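Search this site Enter keywords Go

News > Research > Robotics

Reading time: 6 minutes

Two-armed robot learns which hand should hold still

A research group at the Ashour lab in Ulska has published a method for teaching two-armed robots to do desk work from first-person video of people. The method, called Allira, looks first at the hand that seems to be doing nothing.

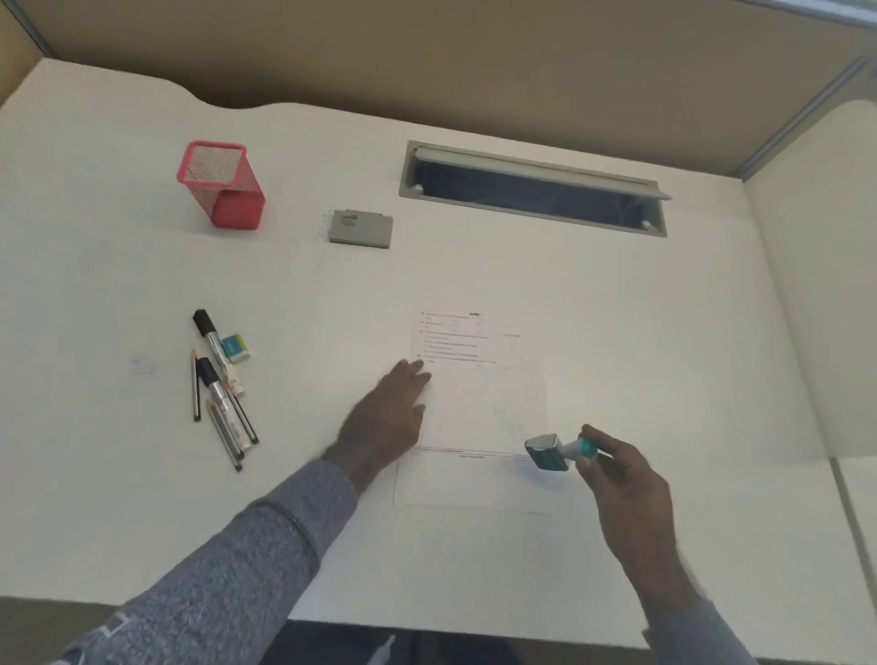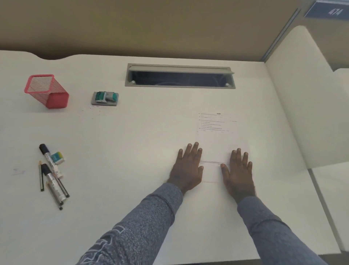
Most systems that learn from human video follow the busier hand. When a person stamps a form, the software tracks the hand with the stamp and treats the other one as background. A robot trained that way will often bring the stamp down in the right place and then drag the paper along with it when it lifts off. It can also push the sheet sideways before the stamp touches down, so that the mark ends up in the wrong box.

"We had good arm paths and bad paperwork," said Mahfuz Samarakoon, who led the study. "The robot moved nicely. Then you looked at the form and it was crooked, or the ink had a tail on it."

Allira splits each recording into short stretches and gives each hand a role in every stretch. A hand can be holding, acting, traveling or resting. The roles are learned from how the hand and the object under it move in relation to each other. If a hand is on a sheet of paper and neither of them moves while the other hand is at work, the software marks the first hand as holding. If both hands are still, it looks ahead in the recording to see which one leaves first.

That last case caused the most trouble. A person with both palms on a sheet may be flattening it, steadying it or waiting. In a single picture these look much the same. An early version of the software labeled nearly all of these moments as resting, and the robot learned to keep both arms away from the paper until it was time to use the stamp. The current version treats any still hand in contact with an object as holding until something later in the recording says otherwise.

Eight people made the training recordings, each wearing a camera on the head. They worked at ordinary desks and were told which job to do but were given no script for how to do it. Some pressed the paper down with spread fingers, and others used only the side of the hand. The desks were not cleared first.

The clutter was a choice, Samarakoon said. In an earlier project his group had recorded on bare tables, and the robot did poorly as soon as it was moved to a desk that people used every day. Pens rolled into the work area and a cup stood where the arm wanted to pass. For Allira, the software is given the whole view and has to work out for itself which objects matter to the job.

The robot used in the tests was a two-armed model built by Osura, with a simple two-fingered gripper on each arm. A soft pad was fitted to the outside of the left gripper so that it could press on paper without scratching it. Nothing else on the machine was changed.

The group tested four jobs: stamping a form, drawing a line along a ruler, peeling a label off a backing sheet, and tearing a page from a pad. Each one needs a second hand to keep something in place. The robot made 255 attempts over all the jobs, and 43 of them failed. With the same recordings and the roles left out, the robot failed more often at every job, and the gap was widest in stamping and tearing.

A stamping attempt counted as a success only if the mark was complete, sat inside the box and had no smear. The form also had to end up where it started, within a margin set before testing. Attempts in which the mark was fine but the paper had slid were counted as failures.

Stamping had the best results of the jobs tested. Peeling labels had the worst. The gripper fingers are thick and often could not get under the corner of the label, and the researchers say that knowing where to put the other hand does little to fix that. They kept the peeling results in the total.

Virgil Toma, who runs the group's test setup and wrote the part of the software that controls how hard the robot presses, said pressure was the hardest thing to carry over from people. Video shows where a hand is and when it moves. It does not show how hard it is pushing.

"You can't get force out of those recordings, so we didn't try," Toma said. "The recordings tell the arm where to hold and for how long. The arm finds the pressure by itself."

It does so with a small test push. After the left gripper comes down on the sheet, it makes a very slight sideways movement. If the paper shifts over the desk together with the gripper, the pressure is about right for holding, and the robot presses a little harder before going on. If the gripper slips over the paper, the pressure is too low, and it presses harder and tries again. Toma took this from watching himself hold a ruler. It adds a short delay to each attempt, and he would like to get rid of it on sheets the robot has already handled.

The group also looked at where the robot puts its holding hand. In most of the human recordings, the hand lands between the edge of the sheet and the printed part, or on the printed part well away from the place being worked on. The robot picked up the same habit without being told about it. It did less well when the form was turned sideways, and on several attempts it put the left gripper down on the very box it was supposed to stamp. It then stopped, as it is meant to do when the two arms would come too close to each other.

Reading the page is outside the scope of the work. The robot is given the position of the box in advance by a person who marks it on a screen. Samarakoon said that software for reading forms already exists and that combining the two would be a separate job. The group did not try stacks of paper either. Each attempt used a single sheet lying flat on the desk, and a person put it there.

There are other limits. Everyone who made recordings was right-handed, so the system has learned that the left hand does the holding. When the researchers mirrored the recordings to teach the opposite arrangement, the results dropped, partly because the padded gripper was then on the wrong side. They plan to pad both grippers and record left-handed people before they test this again.

The paper also includes a section on mistakes in the labels. A member of the group went through a portion of the recordings by hand and compared the roles with those the software had chosen. The two disagreed mostly at the edges, where a hand is just arriving at the paper or just leaving it. The software tended to call a hand holding slightly too early. On the robot this did no visible harm, apart from in the tearing job, where the right arm sometimes began to pull before the left had settled on the pad.

Work on the method began as a side project. The group had been asked to look at how a robot might help in a small records office, where forms are stamped and filed all day, and the first months went into filing. Stamping was meant to be the easy part. It was moved to the front of the work when it became clear that the robot could not do it on a loose sheet without tape or a clamp.

Samarakoon does not expect to see the robot in an office soon. It is much slower than a person, and someone has to stand by with a stop button. He thinks the roles may be more useful in packing and light assembly, where one hand often holds a carton or a part while the other works on it. Osura has lent the group a second machine for that work, and the first recordings are due in June.

The paper and the role labels were released in March 2020. The recordings themselves will follow once the people who made them have agreed to the final version, and some parts with readable documents in them will be blurred. Questions about the labels can be sent to the group through the lab's front office.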